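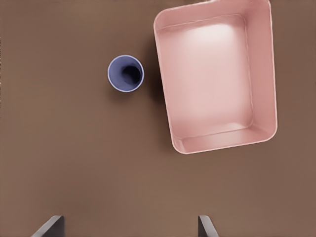

Cup, tray and open gripper in the simulator, seen from above.

The task is cup to tray: close on the rim, lift, move right, release. In simulation, the controller that Gaseser planned to ship to its Platik test cells ran it 1000 times and logged 228 failures. The engineers had expected a scatter of small causes. Most of the failed runs carried the same signature in the joint log, a short spike in wrist torque just before release.

The spike came from the wall of the tray. The planner treated the tray as a flat target area with a center point and an outline. It had no entry for the height of the rim. When the tray lay square to the arm, the path cleared the near wall by 10 millimeters. When the tray was turned a few degrees, one corner moved into the path and the base of the cup struck it.

What happened next is the part that concerned the safety reviewers. The controller read the contact as the cup touching down. It opened the fingers. In the simulator the cup dropped, tipped over the wall and rolled, and the run ended. On a physical cell, the same logic would let go of whatever the arm was holding, at height, on any unplanned contact above the threshold. A cup is a forgiving load. The parts handled at the Kuzmenko plant, where the software was due in March, are not.

The fault had survived an earlier review for a dull reason. Flenduvow, the contractor that built the test scenes, had generated the first batch with every tray aligned to the table edge. Rotation was added in the second batch, and the failure rate went up the same day. The increase was first put down to poor contact modeling in the simulator, and a week went to tuning friction values that had nothing to do with it.

The fix has 3 parts. The planner now takes a full box for each container, wall height included, and adds a fixed margin to it. Release requires two conditions -- contact, and a gripper height within the expected band above the tray floor. Contact outside that band holds the grip and stops the arm.

The last change costs time. A stopped arm has to be cleared by an operator, and the reviewers would not allow an automatic retry while the cause of a stop is unlogged. Gaseser argued for one retry at low speed. The request is still open, and the Kuzmenko installation waits on it.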